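December 19, 2020

Saturday and I'm at the bench again. Only me and the arm. Kirstin wants the written rules by Monday, "one page, words people will read," so I'm drafting them in here first and typing them up later.

What we have so far:

Every round bottom sits in a cork ring before the arm is allowed near it. No ring, no run. Dilek wanted this in bold.

Dark mat only, no paper towels under anything, the gripper drags them.

Slow speed over glass. Ceteck default is 700, we agreed on 100. Wrote it on tape on the controller and somebody peeled it off. Going in the doc now so it can't be peeled.

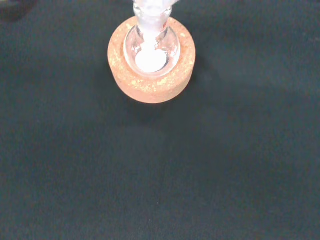 Flask in its ring, white solid in the bottom.

Still fighting with Arsen over who signs. He says whoever starts the run. I say whoever set out the glass, beause that's where it goes wrong. Left it as both, two initials, let Kirstin pick.

Also need a line on powder near the neck. Stop, hands off the arm, look, wipe, then go on. Şükran's wording, better than mine. Back in September we had nothing written at all and 9 runs got logged as "fine." Fine how?? Sonley would never have let that through.
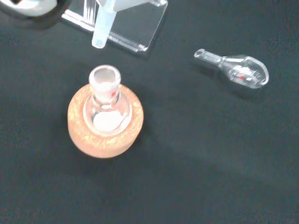

Bench picture by Duygu Ateş

Loose glass. This is the one I keep rewriting. Small flask on its side, okay or not? Duygu says okay if it's well clear of the ring and the tube. I'd say back in the rack, always, glass rolls. Then she asks what if the task is to pick it up lying down, and yes, fair. So: on its side only when the run sheet says so, and nothing else in reach of it. Clumsy but it'll do.

Clear stand stays at the back, tube seated before start. Check by eye, not by camera.

Haven't done the e-stop part. Haven't eaten ether. Log is at run 334, must ask Dilek if the old ones need initials too, hope not. Bus in about 9 minutes, coat, keys, go.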